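Progress report to the Pillai Fund
Project: Jorum, a two-arm suturing bench for practice and research
Workshop: Fotetgate shared workshop, bay at the back
Report date: 2023-09-26
Prepared by: Nyokabi Mwakyusa

1. Where we are

The two arms are bolted to the new base plate and run from one controller. Both wrist cameras and the fixed camera record to the same clock, so a session can be played back side by side. The goal for this period was to pass a thread between the arms and tie it under remote control, and work on that has started.

2. Arms and wrists

Victor Mfaume rebuilt the wrist drive on the left arm twice. The first version used printed pulleys and the cable walked off them under load. The second uses turned pulleys from Rasus and has held its tension so far. Slack in the jaw cable is still the main source of error - the jaws close later than the software thinks they do. Yao-tsung Hsu added a correction table for this. It has to be redone whenever a cable is changed, and that takes most of an evening.

3. Software

The foot pedal now freezes both arms. Motion scaling works at two settings, and the operators prefer the slower one. Logging dropped entries when all the cameras were on, so we moved it to a separate disk.

4. Spending

We have spent 1,000 of the parts budget, most of it on motors and the controller board. Another 200 went on thread and needles. We are holding 80 for spare cable.

5. Suturing work

Views from the wrist and fixed cameras, with thread at the instruments:
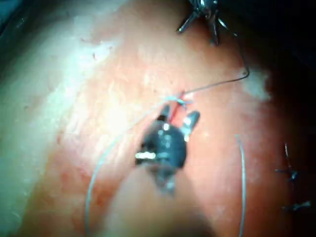
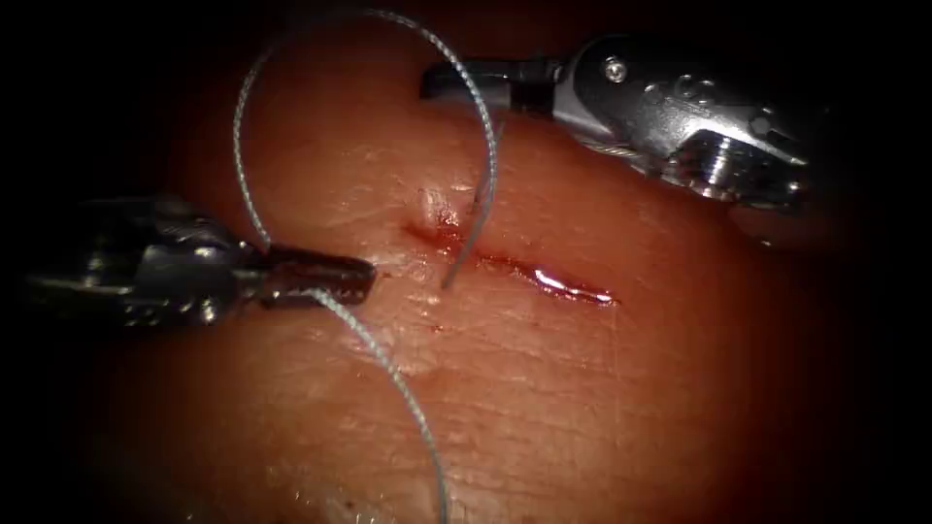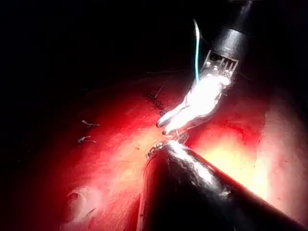
Thread handling takes up more time than we planned for. Ans Hermans, who trains the operators, has asked for a standard thread length of 15 cm so that sessions can be compared. We will start with that in the next block. She would also like the lamp on a movable arm. Glare has made some of the recordings hard to review, and a cheap diffuser did not help enough.

6. Problems

The bay is shared, and we lose our slot when the big lathe is booked - the vibration shows up in the encoder readings. Pirjo Suominen has agreed to keep two evenings a week clear for us through October.

The spare controller board arrived with a bad connector and was sent back. Until the replacement comes we have no backup.

7. Next period

- Replace the jaw cables on both arms and redo the correction tables
- Fit the lamp arm
- Run the knot sessions with the standard thread length
- Write up the wrist drawings so another workshop could build from them

We are not asking for a change to the budget or the end date.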